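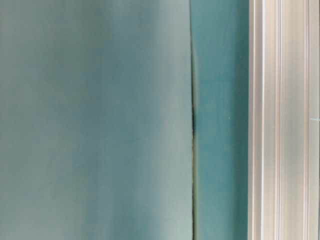
Pale gray-teal surface, close up

The Vurnthorpe Inheritance, by Darius Stankevičius
E-book, Lau Classics, 700 pages

The old jacket called this "the greatest family saga of its age." We doubt it. The first 200 pages are mostly lawsuits, and Captain Worner's change of heart convinced none of us in the office. The middle is another matter. Once Agnes Worner takes over the mill and stops answering her uncle's letters, the book finds some nerve.

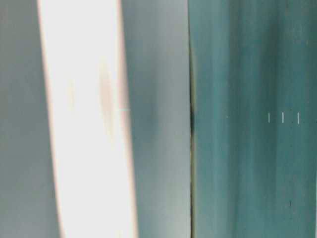
She keeps it, too, until a wedding that reads as if the publisher asked for one.

Maribel Rengifo's introduction runs to 30 pages and argues that the captain is meant as a joke. Read it last and see if you agree. 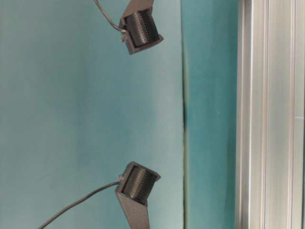 Two black fixtures in dark gray brackets, teal background

The text follows the first printing, odd commas and all. Chapter links work. The family tree is hard to read on a phone.

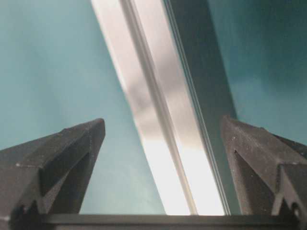
Do I need to read Ornik first?
The two books share one minor character and very little else, so start with either.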